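Stacking tubs and bowls in a low wire basket

I've bought a low white wire basket to tame the plastics and it has made things worse. The clear tub with the teal lid goes in fine. The bowl is the trouble - wavy rim, won't sit flat on anything. Which goes where?
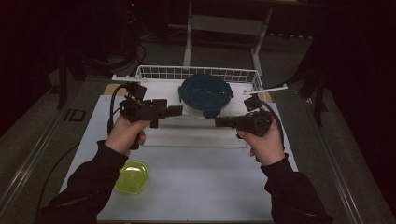
Shadi Yammine
Lid on the tub, tub in the basket, bowl upside down over the lid. Mine has survived since February, in a kitchen with two teenagers.

Torden62
Get a bigger basket.

Kassab
Bowl first, smaller bits inside it, tub beside it. Or do as I did and give the bowl to your sister.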